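Household Notes for February: The Cutlery Question

Readers of this page will recall that the household resolved last year to reduce its purchase of disposable tableware. The present entry concerns the forks and spoons, which were left out of that first effort and had since spread across two drawers, a biscuit tin and the glove compartment of the car.

The immediate occasion was the winter supper at the hall in Droltden, for which I had agreed to supply cutlery. The organizer, Huguette Beaudoin, expected nearly 200 guests over the evening. I had assumed that new packets would be required. A review of the pantry suggested otherwise, and the purchase was postponed until the existing stock had been brought out and sorted.

The procedure adopted was simple. All plastic pieces were washed in warm water with ordinary dish soap, dried on a towel overnight and examined in daylight. Any fork with a bent or missing tine was withdrawn, as was any spoon with a split along the handle. Knives were set aside in a bag of their own and will be dealt with in a later entry. Color was disregarded. I am aware that some hosts prefer a matching set, and I respect that preference, but a blue fork serves potato salad as well as a white one.

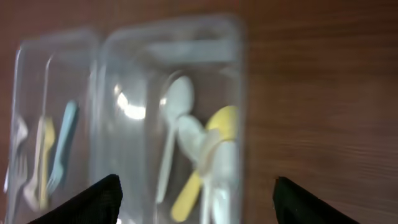 Forks on the left, spoons on the right, in clear containers on the table.

Clear containers are recommended for this purpose. The contents can be identified without a label, and guests in a line do not have to stop and ask. I previously used a lidded box from Millidier, which was sturdy but opaque – it was opened by mistake at every gathering.

Mrs. Beaudoin has asked that all pieces be returned to the kitchen hatch by 9 p.m. on the night of the supper. A basin will be provided beside the coffee urn. Those bringing their own cutlery are asked to mark the handles with tape.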